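Eccentric heel drops for Achilles pain – how much load, and when to add it?

Asked by Kristof Verhoeven

Mid-portion Achilles pain on the left since April, no swelling, stiff for the first few minutes in the morning. I do 3 sets of 15 heel drops daily, body weight only, off a step. Pain during the sets is 2 out of 10. Do I add weight now or wait until it reads zero? I also run 3000 m twice a week on flat ground.

2 answers

Aoi Kaneko
You don't need to wait for zero. A common working rule is that mild pain during loading is acceptable if it settles by the next morning. Put a few pounds in a backpack, keep the tempo slow, and hold that load for a week. If morning stiffness lasts longer than it does now, go back one step.

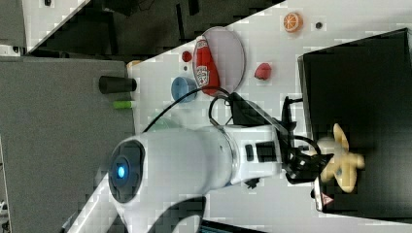 Do half the sets with the knee bent, as this shifts more of the work to the soleus. Keep the running distance fixed while the load goes up – changing both at once makes a flare-up hard to trace. If you are no better after 12 weeks, see a physical therapist.

odera50
Same problem two years ago. I just rested and it came back. Do the drops.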